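Wanted: people to keep a spending diary for us (paid)

Pikum is a small money advice project. We're looking for adults who rent, have a job of some sort and find there's not much left by the end of the month. No savings needed. Debts fine. We want to see how people on ordinary wages put money by, or don't, and what gets in the way.

What you'd do: write down what you spend, every day, for 30 days in March. Takes 5 minutes most evenings. Then 2 chats on the phone with one of us, one at the start and one at the end.

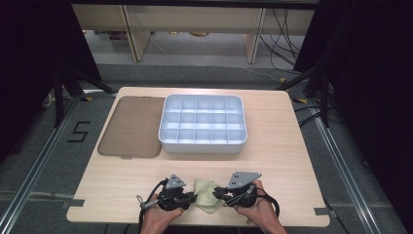

Saving pots are the bit we're most intrested in. Lots of people split their wages up on pay day, rent here, food there, bus fares, birthdays, a bit for the boiler. Some do it in an app, some in envelopes, and a white plastic tray with fifteen little compartments would do the job just as well if you're a cash person. Any method counts. No method counts too. Please don't tidy up your habits before you start, we need the real ones.

Pay is by bank transfer once the second chat is done. Half if you have to drop out part way, no questions. On benefits? Ring us first, we'll talk through whether the payment affects anything.

We don't ask for log-ins, card numbers or statements. Names come off the diaries before anyone at Lagman (they're doing the write-up) sees them.

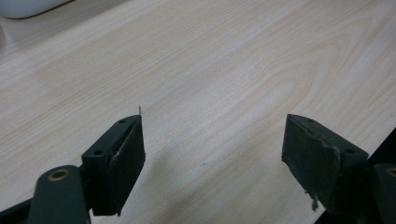
Not for you if you work for a bank or a lender, or if you took part in the Sedodside round last year. Sorry, has to be fresh people. Couples can both apply but seperate diaries please.

To apply: short note to Pikum, Wamari House, Sedodside, quoting ref 1394. Say how you get paid (weekly, monthly, all over the place) and a good time to ring. Evenings OK up to 8pm. Paper diaries and large print on request, just say.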